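**Slot 3, Fletham session, 17/05/2023. Talk: "Bench surfaces for light assembly". Speaker: Leonor Godinho**

Slide 1. Title only. Thank Bjarke Toft for the room. State the scope: bench tops used for small parts, seated work. Storage and seating are covered by Marek in slot 4, so send those questions to him.

Slide 2. Why the surface colour matters. Dark fasteners show up on a pale top with very little extra lighting. Pale parts, such as nylon washers, do the opposite. At Tisow we ran a white top on one bench and a mid-grey top on the next for 42 days. Operators were free to choose. Most chose white for black and brass parts and moved to grey for anything clear or pale.

Slide 3. Clear area. Pause on this slide. The working area is the part of the top in front of the operator with nothing stored on it. Our rule is 79 cm wide by 40 cm deep. Trays, bottles and paperwork go outside that line. Tape the line down for the first month, then lift the tape.
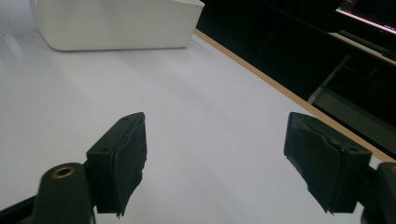
*Slide 4. White table surface, with open space between the two black pads.*

Slide 4, spoken part. Point to the white area first. Then the contrast: black pads and the brass-coloured insert against dark green both read easily at this distance. Do not spend more than a minute here.

Slide 5. Cleaning. Wipe at the end of each shift with a damp cloth and a mild detergent. No solvent on painted tops. Black rubber can mark a white surface if it is dragged, so lift items and set them down. Gunhild's test at Makris: marks under a day old came off with detergent, older ones needed a melamine sponge.

Slide 6. Glare. A gloss white top under a strip light is tiring to work at. Specify matt. Move the lamp to the side before buying a new top. Cost of the move at Tastthorpe was about 2 hours of labour.

Slide 7. Open points.

- Edge wear on the white top, no figures yet
- Whether the clear area should be deeper for standing work
- Britt-Marie Eide to send the grey sample codes

Questions. Repeat each one for the back row. If asked about static control, refer to the handout, page 2.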